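## 4. Recording folding examples at home

Applies to the Jendo hand-held gripper, blue-tip version. Last revised 4/29/26 by Niilo Salminen. If you are still charging batteries or looking for the cable, go back to section 3. We'll wait.

The Cendstead garment set needs 2,000 good examples of clothes being folded, unfolded and moved on ordinary beds in ordinary homes. A good example is short, complete and a little dull. If you find yourself adding flair, put the gripper down and have a glass of water.

### 4.1 Before you start

1. Pick a bed you can reach from at least one long side without kneeling on it. Knees make dents, and garments slide into dents.
2. Leave the bedding as it is. Patterned sheets are fine. Loud patterned sheets are better. The Skulov set was recorded almost entirely on plain white, and the policy trained on it treated the first striped duvet it met as a pile of scarves.
3. Smooth out the sheet where you plan to work. A wrinkle under the garment will be grabbed along with the garment, usually on your best take.
4. Choose one garment. Check the pockets, if it has any.
5. Turn on the overhead light and leave it on for the whole session. Daylight from a window is welcome too, but don't open and close the curtains between takes.
6. Move pets to another room. This instruction was added in February and we would rather not discuss it.

> **Note:** You don't need to tidy the rest of the room. Do put away mail, pill bottles, family photos and anything with an address on it. The camera sees a lot more than the bed.

### 4.2 Start a session

1. Hold the gripper over the middle of the bed with the jaws open.
2. Press and hold the record button until you hear two beeps. One beep means it heard you and is thinking it over. Keep holding.
3. Open and close the jaws fully, twice, without touching anything. The software uses this to find out how wide "open" is today.
4. Say the garment type out loud: "sweater," "towel," "pants." One word will do. We have a recording of a person describing where she bought the cardigan, and it is charming, and it broke the label reader.
5. Lay the garment out and begin.

### 4.3 Thick knits

Thick and fuzzy knits get their own section because they cause most of the rejected takes. They grip back.

1. Bring the jaws down open, with one tip on each side of the edge you want. Stop when the tips touch the fabric.
2. Close slowly. For a single layer, you want a pinch of fabric the width of your thumb. For a folded bundle, take every layer or take only the top one, and do the same thing for the whole take.
3. Lift a hand's width and pause for one breath. If a layer is going to slip, let it slip now.
4. Carry the edge over to where it belongs and lower it until it lies on the layer below.
5. Open the jaws all the way *before* you move off. Half-open jaws drag the top layer with them, and you will have recorded a very clear lesson in how to ruin a fold.
6. Back away along the line you came in on.

Keep the garment between the tips and in view as you come in. If the body of the gripper hides it, raise your wrist.

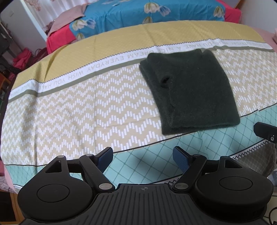
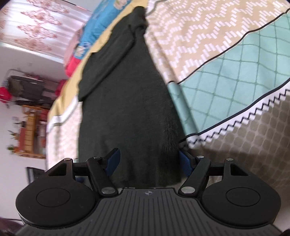 *Fig. 4-1 and 4-2. Green knit on printed bedding, jaws open.*

> **Caution:** Don't pull if a tip snags on a stitch. Open the jaws, free the yarn with your other hand, and discard the take. The project replaces damaged garments, but the form is long and asks for a receipt.

> **Caution:** Keep the cable on the outside of your wrist. A cable that falls between the tips will be picked up and folded with great care.

### 4.4 End a take

1. Hold still over the finished garment and let the camera look at it.
2. Press the record button once. You should hear a falling tone.
3. Shake the garment out, or don't, depending on what the next take calls for. Do this with recording off.
4. Start the next take from a different spot on the bed, or turn the garment to a new angle. Identical takes are thrown out by the checker, which has a long memory and no sense of effort.

Stop after 17 takes with the same garment and switch to another. By then your hand has settled into habits, and they all end up in the data.

### 4.5 Keep, discard or flag

| What happened | What to do |
|---|---|
| Fold finished, slightly crooked | Keep |
| You dropped the garment, picked it up and finished | Keep, flag as "recovery" |
| You used your free hand to help | Discard |
| Someone walked in | Discard |
| Garment slid off the bed | Flag as "fall," even if you caught it |
| You forgot to start recording | Nothing to discard. Our sympathies |

Recoveries are worth more to us than clean takes, so please don't hide them. Please don't stage them, either. Uchida reviews every flagged take and can spot a theatrical fumble from the first second.

### 4.6 If the gripper complains

**Steady red light.** The memory is full. Upload and clear it (section 6).

**Error 11.** The jaws didn't reach fully open during the warm-up. Look for lint around the pivot pins. With fuzzy knits there will be lint. Remove it with the brush, not with your breath, and repeat 4.2 from step 3.

**Tips feel slick.** Wipe the blue surfaces with a damp cloth and let them dry. Don't use hand lotion during a session. Yes, this has come up.

**Picture is cloudy in the preview.** Clean the lens with the gray cloth from the kit. If it's still cloudy, check whether the shipping film is still on.

Upload the same day if you can. Takes left on the gripper overnight are safe, but people have been known to lend it out, and section 5 explains how to sort out whose towels are whose.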